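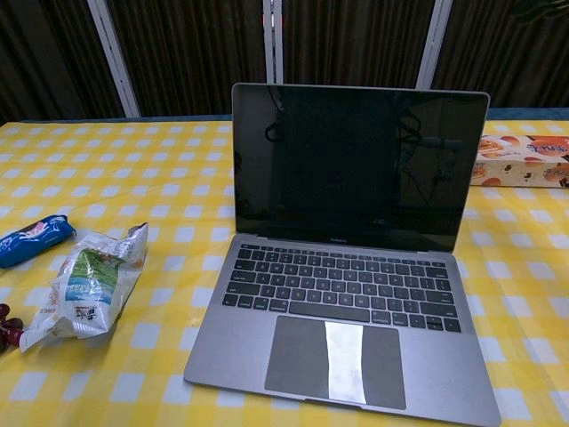
Break area and desk reset, second inspection since the Divik unit took over clearing tables on the late shift at Sornden. Checked by Lerato Engelbrecht, comments by Phyllis Fairclough. Staff tables are on this list because people eat where they work, and a laptop left open beside grapes and snack packets is what the unit has to sort out from rubbish. Items marked OPEN carry over to March.

We use cookies to remember your settings. Accept / Manage

1. Screens off before the unit starts – OK.
2. Tablecloth flat, no folds high enough to catch a finger – OK. Light creases are fine.
3. Food kept clear of keyboards – OK. Fruit still has to be moved by a person.
4. Floor cables clipped back from the walkway – OPEN. Second time noted.
5. Stop button reachable from a seated position – OK from 3 of the 14 chairs. OPEN.
6. Late shift told who to call – OK. Kirsty Rudd until 10 p.m., then the desk.

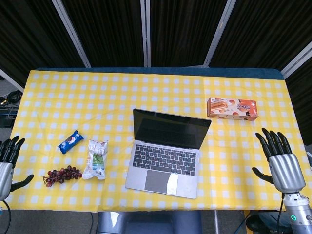
Does the late shift still have to wipe down tables?

Wiping stays with the shift. Clearing is now the unit's job, and the time saved goes to restocking, which used to be left for Sunday.

7. Job sheets updated – OPEN. The old sheet still lists clearing under cleaners' duties. Johannes Kekana to correct.
8. Lost items log – OK. One entry, a pair of glasses, returned.

Search this site Enter keyword Go

Comments (3)

Brenda Inskip: Item 5 needs doing first. I sit with my back to the button.

Johannes Kekana: Job sheet is with me, new one up by Sunday.

Kirsty: Restocking is heavier than clearing was – can that go on the list too?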